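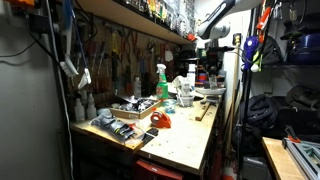
4. Object Placement on Shared Work Surfaces

4.1 Definitions

For the purposes of this section, a work surface is any horizontal surface intended for manual work at standing height. Objects found on it are assigned to one of 3 classes. A resident object has its normal storage position on the surface and is returned there after use. A working object belongs to the current job and is expected to leave when the job ends. A stray object has a storage position elsewhere, or none that users of the room can name. The classes follow Olaniyan and Tomaszewski's earlier coding scheme, with one change: containers are coded separately from their contents. A tray may be resident while the parts inside it are strays, and coding the two together hid this in the earlier data.

The distinction between resident and working objects cannot be made by inspection alone. A tape dispenser may be kept on a bench permanently or brought to it for an afternoon. Class was therefore assigned in short interviews with regular users of each room, conducted by Sani and Gill. Where two users disagreed, the object was coded as stray. This rule inflates the stray class to some degree, and the effect is discussed in Section 6.

4.2 Sites and Procedure

Three small workshops were surveyed, referred to here as Ketska, Rukau and Pascu. All are used for light repair and assembly by people who do not work fixed shifts. Each was visited over a period of 9 weeks, and the survey ended in December. Users were told that the study concerned storage and were asked to leave the rooms as they normally would. No items were moved by the survey team.

At Rukau the main bench occupies a narrow corner. A pegboard of hand tools is fixed to the wall behind it, with a long shelf of jars and small containers above. The arrangement places three kinds of storage within reach of one standing position: hanging, shelved and loose on the bench top. Ketska has the same elements distributed along two walls, and Pascu has drawers in place of a pegboard. Comparison across sites is limited by these differences, and the results below are reported by site where they diverge.

4.3 Vertical and Horizontal Storage

Hanging storage was the most stable of the arrangements observed. Screwdrivers, pliers and wire cutters were returned to the board in nearly all recorded cases, although the exact hook varied. Users described the board as self-explanatory. An empty hook is visible from the bench, and a tool laid on the surface has an evident destination.

Shelved jars were also stable, for a different reason. They were handled rarely. Users at Rukau reported that small hardware was more often taken from an open tray on the bench than from the jars, and that parts from finished jobs were dropped into the same tray. Trays of this type act as a buffer between the jobs and the shelf. In the absence of a rule for emptying them, the buffer fills until it is treated as permanent stock. Mixed metal parts are a typical result.

Liquids formed a third group. Squeeze bottles, spray bottles and aerosol cans were seldom given a marked position at any site. They were left standing at the rear of the bench or wherever they had last been used. Because they stand upright and occupy little area, users did not regard them as clutter, and they were mentioned in interviews only when asked about directly.

4.4 Objects Unrelated to Bench Work

The stray class included clothing and cleaning equipment as well as tools. Figure 2 gives an instance from Rukau, where a wide-brimmed khaki hat and a white dustpan share the bench top with a hammer. The dustpan lies at an angle, with its scoop end extending past the front edge of the bench.

Figure 2. Bench top at Rukau with hat, aerosol can, dustpan, hammer and a short round metal container.

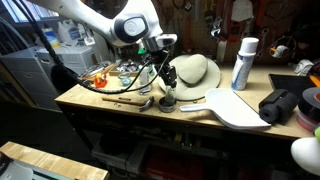

Cleaning equipment presents a difficulty for the coding scheme. A dustpan is used on the surface that it obstructs, and its return to storage is usually the last step of a task. If the task is interrupted, the dustpan remains. Users at Pascu coded it as a working object and users at Rukau as a stray, although its recorded use was similar. Gill proposed a separate service class for such items. The proposal was not adopted here because it would have required recoding the Ketska records, but it is recommended for later work.

Rolls of tape and foam padding also tended to collect toward the ends of a bench. The ends are used less for active work than the middle and serve as informal shelving. Bennani has suggested leaving this space unassigned, on the grounds that a labeled end zone moves the overflow inward. Our records are consistent with the suggestion but do not test it.

4.5 Long and Soft Items in Adjacent Storage

Bench storage cannot be assessed apart from the storage next to it. Long items are the main constraint. Poles, sticks and thin rods do not fit on shelves of ordinary depth, and where no rack is provided they are laid across whatever is already present. In the storage area at Rukau (Figure 3), a bundle of rods runs beside and over other equipment, with a long black pole crossing a dark gray backpack.

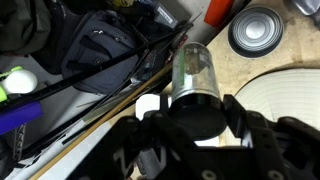
Access cost rises quickly under these conditions. An item beneath a bundle can be reached only by lifting or sliding the bundle, and the bundle is rarely put back in the same orientation. Bags add to the problem. They deform under load, provide no stable support and conceal what lies under them. Upright storage of long items in a corner bracket would release most of the affected area without additional floor space.

© Tusov Working Papers. Correspondence: Zainab Sani | Back to top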